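Home Ask Browse Strings Early Music Teaching Log in

Putting together a school visit the morning after a concert — what do we play?

Last updated in May

Hi all. I play viola in a string quartet (the Zellis Quartet, if anyone in the upper Midwest has run into us) and we've been asked to do a school visit the morning after our evening concert this spring. The presenter is a small chamber series and they've been lovely, but all they've told me is "something for the kids, maybe 45 minutes." I asked what ages and got back second grade through eighth. All in one room!

Our evening program is a Haydn, a Bartók and a newish piece by a friend of ours called Hikura, which has a lot of bowing behind the bridge and tapping on the body. My cellist wants to play the whole Haydn at the school. I think that loses the second graders by the end of the first movement. Our first violin thinks we should arrange some movie music, and I really, really don't want to spend rehearsal time on that the week of a concert.

So my questions, in no special order. How much talking versus playing? Do you let kids try instruments? And do we get paid separately for this, or is it normally folded into the concert fee? We've been a group for three years and have only done college masterclasses, so I'm a bit lost.

2 answers

Steinar Hjaltadóttir

Oh, I love these, and I've done a ton of them (baroque trio, then a wind quintet, now a different baroque trio). Some things that have worked for me.

Open by playing. Walk in, sit down, play two minutes of the loudest, fastest thing you have, and then say hello. If the Bartók has a stomping fast movement, use the end of that. We used to start with introductions and by the time the fourth person had said where they went to school the back row was untying each other's shoes.

Don't play the whole Haydn. Play the minuet, or the finale if it's one of the funny ones with the fake endings. Ask them to raise a hand when they think it's over and they'll be wrong, and they'll be thrilled about it. Your eighth graders will pretend to be above this for one round.

Definitely play some of Hikura! Kids have no idea that behind-the-bridge sounds are supposed to be difficult listening. Have them close their eyes and guess which instrument made the noise. I'd put that in the middle, when you need them back.

For the split, I aim for no single piece of music longer than four minutes, and no talking longer than one. Take questions at the end and cap it, or you will be telling 80 children what your viola is worth and whether your dog likes it. If the group is bigger than that, ask the school to split it into younger and older and do two short sets — 24 minutes each is plenty for the little ones, and you can put a longer slow movement in for the big kids.

Trying instruments: I say no with a crowd. Bring a cheap spare if you want and let one teacher try it in front of everybody. They will talk about that longer than anything you played, sorry.

Also go see the room the day before if you can. I've had a gym with a scoreboard that buzzed a quarter tone off our A for the entire visit (we tune at 415, so you can imagine, it was nowhere near anything). And ask for chairs without arms. I ask in the contract now and I still get chairs with arms.

Isauro Cisneros

Money part only, I used to book for a series. It depends on the contract you signed. If outreach is listed in it, you're already being paid for it and it's too late to ask. If it isn't listed, ask, and ask now. We paid separately, $422 per visit for a group of four, plus mileage if it was over 90 miles round trip. Other places pay nothing and call it exposure. Weidemann's template contract has a line for it, Stolarov's didn't last I looked.

Also second thru eighth in one room is a bad idea, tell them that.

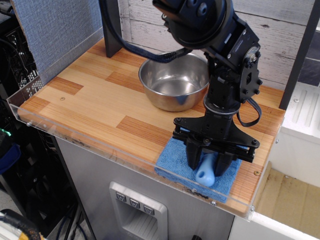
Related questions

Does a school visit count toward our grant hours?

Armless chairs, where does everyone get them

Home Ask Browse Log in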